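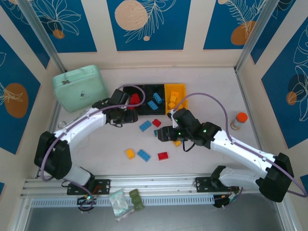 From: Elsie Goodwin
To: Harport tapes list
Subject: Re: Pitch on the Stinatdale reels
Friday, December 3, 2021

Zsolt Magyar wrote:

> I've listened to the new transfer of the Baler session and the whole of side two is sharp against my LP. By the last song it is nearly a quarter tone out. Side one matches the record to my ears. Is the LP slow, or is the tape machine fast? I would like to know before Aileen sends the parts to the pressing plant.
>
> Also, the gap before "Orbán" is longer than on the record. Was that on the reel?

Zsolt,

The tape machine was not at fault on side one, so I looked at side two separately. The two sides were recorded on different reels, and the second box has no line-up tones. Ferenc Gál set the speed by ear when he did the transfer in November. He used the organ on the first song as his reference, and the organ was itself tuned a little high. Everything after that follows from it.

I have now checked against mains hum. There is a faint but steady hum under the bass from the second song onwards. It should sit at 50 Hz and it was reading high by an amount that agrees with what you heard. It also drifts upward through the side, which would explain why the last song is worse than the first. I suspect tape tension near the end of the reel on the original recorder, but I can't prove that from the transfer.

What I have done so far:

- corrected the speed of side two in 4 sections, joined in the gaps between songs
- left side one alone
- kept the flat transfer, uncorrected, in the same folder

The correction is by resampling only. No time stretching, so the tempo moves with the pitch as it should.

On the gap: yes, it is on the reel. There is a paper leader of up to 16 seconds before "Orbán" and the LP cutting engineer must have shortened it. Edit Kelemen wants it trimmed to match the record. I would prefer to keep a bit more air there, but I don't feel strongly. The count-in is audible if you turn it up, and I'd like that left in.

Aileen, please don't send the files dated before this message. The sleeve notes can go ahead as they are, except that the running time for side two needs changing once the gap is settled. The label copy has the same figure.

Zsolt, could you play the last 30 seconds of the final song against your LP and tell me if the piano agrees? My own copy is a 2000 reissue and I don't trust its speed either.

Elsie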